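Cletgate table-clearing project: where we've got to with the equipment money
Jul 18, 2019 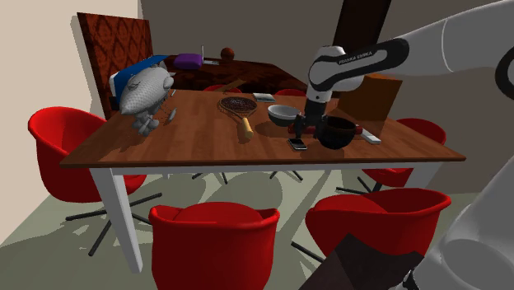
The dining table set-up in simulation, with the gripper over the red box.

Hello Jeptoo,

A quick one on the budget before you sign off the next bit. We've spent nearly 64 per cent of the planning grant, mostly on computer time and Josphat's hours, and I'm happy with that! Running everything in simulation first means we can try out arms and grippers before we buy any (I did promise).

The two-finger gripper is still my favourite, though I'd like a wider one priced up too for bowls and other awkward shapes. Pullska have quoted 13 weeks for delivery, Biwott haven't come back to me since May – I'll chase them again.

What I need from you is a yes or no on renting for the first 3 months. Josphat Temba has the sums if you want them, and he's put the floor fixings on a separate line this time.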